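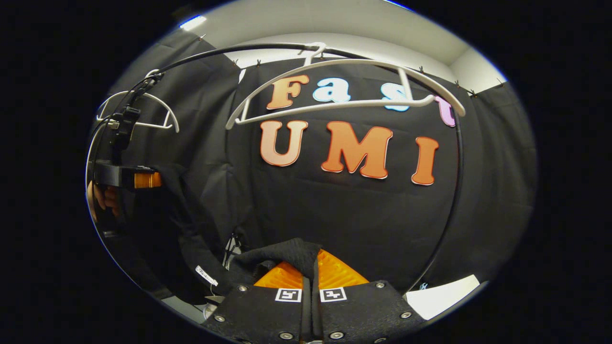
How much of the Hirnum to Parska trail is now ready for visitors?
All but six miles of it. The full route is 124 miles, and the marker posts are up on the rest.

Progress report, 18 Aug 2025

Work since June has been on the old drovers' road north of Hirnum. We have put in 88 posts and mended the footbridge at Skuser, where walkers had been wading across beside the old stone piers.

The missing six miles cross farmland outside Parska. The landowner has agreed the line but wants two gates moved first – we expect to pay for both from the access budget. Until then visitors follow the lane, which adds a steep climb and has no verge.

The campsite at Yoshida has reopened with a water tap and space for small motorhomes. Larger vehicles still can't turn there and should stop at Hirnum.

The printed route guide is behind. The maps are drawn, but the notes on the wagon ruts need checking against the parish survey. We ask to carry the printing money over to the next quarter.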